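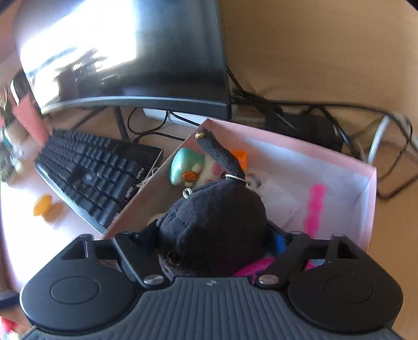
A plush keyring, a pink cardboard box and a keyboard on a shared desk.

The Case for the Small Box

Offices that adopt shared desks usually begin with a rule about personal items, and the rule is usually that there should be none. The Nenstead office followed this course when its 190 employees gave up assigned seating. Keyrings, figurines and soft toys were to go home by the end of November. In our view the rule was a mistake, and other employers should not copy it.

The argument for bare desks rests on cleaning and fairness. Both concerns are reasonable. A surface covered with trinkets cannot be wiped properly, and a newcomer should not have to work among a stranger's belongings. Neither concern requires a ban. An open cardboard box beside the keyboard holds a figurine and a plush toy with room to spare, and it can be lifted in one motion when the desk changes hands.

The Wolwood office has worked in this way for two years. Each employee may keep one box, no more than 35 centimeters long, on a numbered shelf near the entrance. Cleaning staff are not asked to handle the contents. Complaints about clutter have been few – most concern coffee cups, which no rule on keepsakes would have addressed.

Some managers regard such objects as childish. That is a matter of taste, and taste is a weak basis for policy. A person who spends most of the day in front of a monitor may reasonably want something soft or bright within reach. Nenstead should withdraw its rule and provide the shelf.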